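Mayo de 2020 y sigo sin carreras

Entro rápido que tengo la cena a medias. Varios me habéis preguntado si iba a escribir algo de la temporada del campeonato de resistencia de Zesmont y la respuesta es que no hay temporada, así que escribo de lo que me da la gana. O sea, de lo mismo de siempre, pero del pasado.

Llevo dos semanas viendo carreras viejas. Enteras. Con sus parones, sus vueltas detrás del coche de seguridad, sus comentaristas hablando del tiempo. Antes me las saltaba, ahora no, ahora me trago hasta la vuelta de formación.

La que más me ha gustado es la de Gririer, la de la lluvia. La tenía en la cabeza como una carrera que se decidió en boxes y nada que ver. Se decidió mucho antes, cuando el equipo Nistor dejó fuera al coche 151 con las gomas de seco y el piloto aguantó. Aguantó una barbaridad. Media pista mojada, la otra media no, y el tío trazando por fuera en la segunda curva, donde no pasaba nadie más. Yo me acordaba del adelantamiento final y ya está. De lo otro ni idea, y es que en su dia la vi en un bar con el volumen quitado y un señor delante de la tele.

Luego está el tema de la sanción. Qué rabia otra vez, oye. Salió de boxes pisando la línea, sí, la pisó, pero la rueda de atrás y un palmo. Treinta segundos. 30 segundos por eso!! A esas alturas de carrera era quitarle el podio y se lo quitaron. He rebobinado la salida no sé cuántas veces y sigo pensando lo mismo que pensaba entonces. Mi hermano dice que el reglamento es el reglamento. Mi hermano es así.

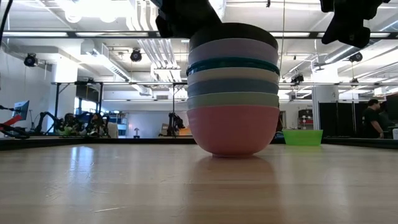
Y lo de después de la sanción, que eso sí que se me había olvidado del todo: el 151 vuelve a marcar vuelta rápida con el podio ya perdido. Dos vueltas seguidas. Para qué, pues para nada, por orgullo. Me gustan los pilotos así. Los que calculan me aburren un poco, aunque luego ganan los que calculan, claro.

Más cosas. El circuito de Pekitska. Lo echo de menos y eso que solo he ido una vez, en septiembre, con un frío que no era normal y unos bocadillos malísimos. Asiento de grada general, fila alta, una columna tapándome la frenada. Pero el ruido. El ruido subiendo por la recta antes de ver el coche, eso en la tele no está. He puesto los altavoces del salón a tope y no es lo mismo, y encima la vecina de abajo me ha dado con la escoba.

Del trazado nuevo prefiero no hablar mucho. Bueno, hablo. Han metido una chicane donde estaba la curva rápida y se han cargado el único sitio donde se veía quién frenaba tarde de verdad. Que si la seguridad, que si la escapatoria era corta. Vale, lo entiendo, era corta. Pues haberla alargado, que al otro lado hay un campo de patatas y no creo que las patatas se quejen. Ahora llegan todos en fila, frenan en fila y salen en fila.

También me he puesto con el simulador, por cierto. Fatal. Tengo un volante del año de la polca que pierde el centro cada dos por tres y juego con la silla de la cocina, que se va para atras cuando freno fuerte. La he calzado contra la pared. En la clasificación mundial de Pekitska voy el 2227 y estaba tan contento hasta que vi los tiempos de arriba. No sé por dónde pasan, de verdad, he visto las repeticiones y pasan por el mismo sitio que yo pero antes.

Si alguien quiere hacer alguna tanda por las noches que me lo diga en los comentarios. Sin picarse. La última vez me echaron fuera en la primera curva y me fui a dormir de mala leche.

Lo siguiente que quiero ver es la edición anterior de Gririer, la que acabó con bandera roja, pero solo encuentro el resumen. Si alguien la tiene grabada completa, aunque se vea mal, aunque sea con comentarios en otro idioma, me sirve.

Me voy que se me pega el arroz.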